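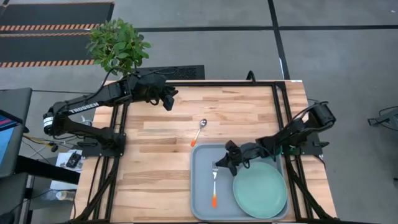

Zanside lunch room to switch to set trays in February

The lunch room at the Zanside building will start handing out meals on set trays in February, replacing the self-serve bins of plates and flatware by the door.

Each person will pick up a gray plastic tray with the plate and fork already on it. The plates are round and pale green, and the forks and spoons have orange handles. The fork goes on the left side of the tray and the plate on the right. Spoons will be added on days when soup or cereal is served.

Trolach, the company that runs food service in the building, ordered 900 trays and the same number of plates. It said the order covers two full lunch sittings with enough left over to replace items that crack or go missing. The orange handles were picked so that flatware is easier to spot before trays are scraped into the trash.

Loss of flatware was the main reason for the change. A count at the end of last year found that 237 forks and spoons had gone missing, most of them in the last four months. Replacing them, along with chipped plates, cost $2,313.

The new trays were tried first at the smaller Yazzie Street lunch room, which seats 200. Lines there moved faster at noon, Trolach said, but some diners complained that the plate took up so much of the tray that there was no good place for a glass. The company has not changed the tray size. Drinks will be set out on a separate counter near the windows – cups can be carried by hand or picked up on a second trip.

The plates, trays and flatware come from Rukine and can go through the dish machine already in the kitchen. Diners are asked to leave the plate and flatware on the tray and return everything to the rack beside the exit.

Prices and serving hours stay the same. Lunch runs from 11:30 a.m. to 2 p.m., with the hot counter closing 15 minutes before the end. The old white plates will be kept for evening events.

Anyone who needs a different kind of fork or spoon can ask at the counter.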